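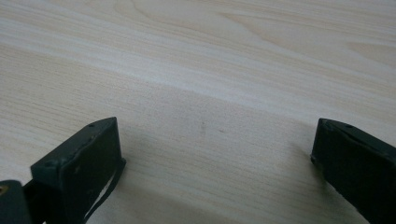

Ticket 1220: Table finish stays tacky in the dining area

Status: open, waiting on supplier
Opened by: Léonie Rey, Caketti
Assigned to: Bastien Marchal, Plavine workshop

Reported problem
Tabletops refinished in November feel sticky near the seats. Paper menus cling to them and leave a faint mark when pulled off. The ones by the window are fine. Staff wipe down with the Roussel spray cleaner after every seating.

Log

Léonie, 9:15 am
Menus started sticking around 10 days after the tables came back. Plain warm water takes it off for an hour or so, then it returns. We have not changed cleaners.

Bastien, 11:40 am
Please stop using the spray on two of the sticky tables and use only water and a drop of dish soap. Dry them with a clean towel. Leave the rest as they are so we can compare. Also send me the dilution you use.

Léonie, 2:05 pm
Will do. We don't dilute it - the bottle goes straight on the table. The window tables get wiped less because we use them for takeout orders.

Bastien, 2:30 pm
That could explain the difference. The Uritix topcoat sheet says no undiluted cleaner for the first 27 days. Your tables went back into use well before that.

Léonie, 4:50 pm, three days later
The two test tables are better. One still grabs a little at the corner. The others are the same as before.

Bastien, 5:20 pm
Switch all of them to soap and water. Don't sand anything yet. I have asked Uritix if the coat will harden by itself or if it needs a light scuff and another layer. If it's a recoat, I'd take 3 tables at a time so you can stay open.

Next action: Bastien to forward the Uritix reply. Léonie to check the corner again before then.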